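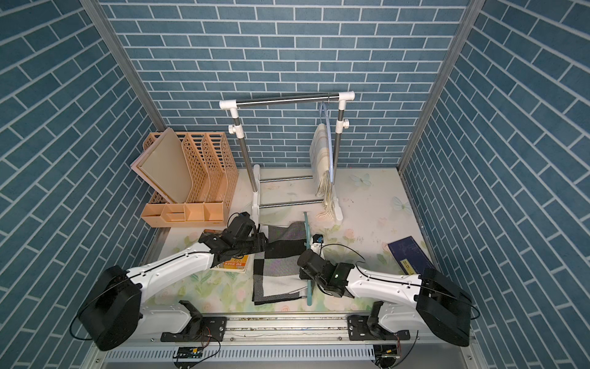
White and steel drying rack, blue brick-pattern wallpaper behind.

The indoor drying season
12/11/2018

Rain again. Wet towels on every door. If you live in an apartment in Collach you know how this goes — no yard, no balcony worth the name, and the laundromat on Miston Street wants 5 dollars a load just for the dryer.

So people dry indoors. All winter, right through to April. My building has 40 units and I'd bet most have a rack up tonight.

A few things I picked up from neighbors, and from the woman at the Mészáros hardware counter. Spin twice. Shirts on hangers, not folded over the rail. Leave a gap between things, a hand wide if you can. Jeans inside out, pockets hanging. Open a window for ten minutes even when its freezing, then shut it.

And dont put the rack against an outside wall. I did, two winters running. Black spots behind the wardrobe by February, and a repaint I paid for myself.

Dehumidifiers? Loud. Mine is a secondhand Skolov, lives in the hall, fills its tank overnight. Sheets dry by breakfast, mostly. Wool socks still take forever.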